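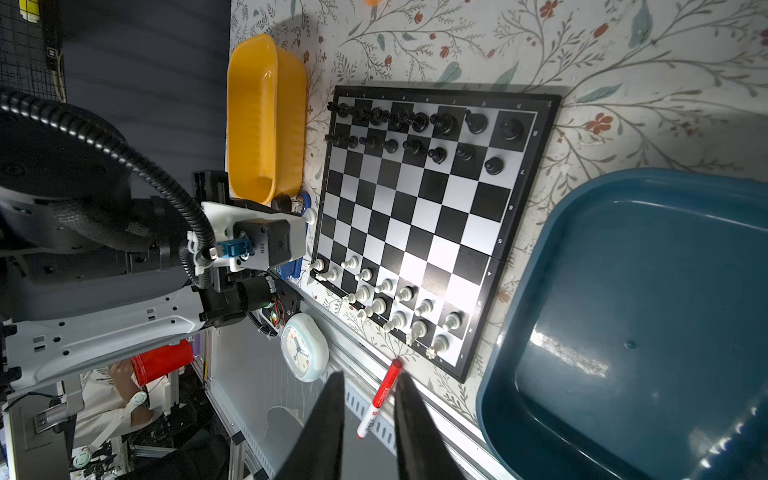
Resident Interview: Zawadi Lema and the Chess Table at Gilotora House

21 Jun 2021

Zawadi Lema has taught chess to beginners at Gilotora House for eight years. Her group meets in the east sitting room, at a table covered in a print of thin vines, small teal leaves and orange-red flowers. She received the Residents' Bulletin there before the afternoon session and spoke about equipment, patience and the teaching of adults who have never played before.

Mrs. Lema learned the game at the age of seven from an uncle who kept a set in his shop. "He would leave a game standing when a customer came in, and I was not permitted to touch it," she recalled. "I looked at those positions for so long that I knew them before I knew the rules."

Asked why she prefers a folding board, she replied that the choice was practical. The house has little storage, and a board that closes along the middle can be kept on the shelf with the card games. She also insists on letters and numerals printed along the border. "A beginner needs a name for every square," she said. "If I say that the knight should go to f3, I want the player to find f3 without my pointing. After a few weeks they begin to say the squares aloud on their own, and then we can discuss a game over the telephone."

The pieces themselves are plain black and white. Mrs. Lema has been offered decorative sets on several occasions and has declined them for teaching purposes. "People spend the first half hour asking which one is the bishop," she said. "With an ordinary set, the crown is a crown and the horse is a horse."

New members begin with pawns. For the first two meetings the larger pieces remain at the back of the board while the pawns advance, and the players are asked to do nothing else but move and capture with them. Shanti Negi, who joined the group in March, described the exercise as slower than she had expected. "I wanted to use the queen," Ms. Negi said. "Mrs. Lema told me the queen could wait. I now think more carefully about my pawns than about anything else, particularly the ones at the side."

Mrs. Lema confirmed that pawns at the edge of the board are a frequent subject of discussion. Many beginners push them early, she said, and she generally allows it. The player then studies the position that follows, and the two of them talk it through before anything is put back. She keeps a notebook of such positions, which now runs to 73 pages, and lends it to any member who asks.

The conversation turned to the setting up of the board, a task Mrs. Lema does not do on behalf of her students. Each player is responsible for one color. A light square must be at the right hand of each player, the rooks go to the corners, and the queen stands on a square of her own color. "I check it with them once," she said. "After that, they check each other. Lawal Nwankwo caught me with my king and queen exchanged last winter - he was very polite about it."

Mr. Nwankwo, who plays most afternoons, remembered the occasion and added that he had lost the game in any case.

On the matter of clocks, Mrs. Lema was firm. The group does not use them, and she has no plans to introduce them. Some games are finished before tea and others are written down and resumed at the next meeting. She regards the second kind as the more useful, provided that both players record the position in full.

Residents who wish to join need no experience and need not bring a set. Mrs. Lema asks only that they attend two meetings before deciding whether the game suits them. Names may be left with Asabe Yusuf at the front desk.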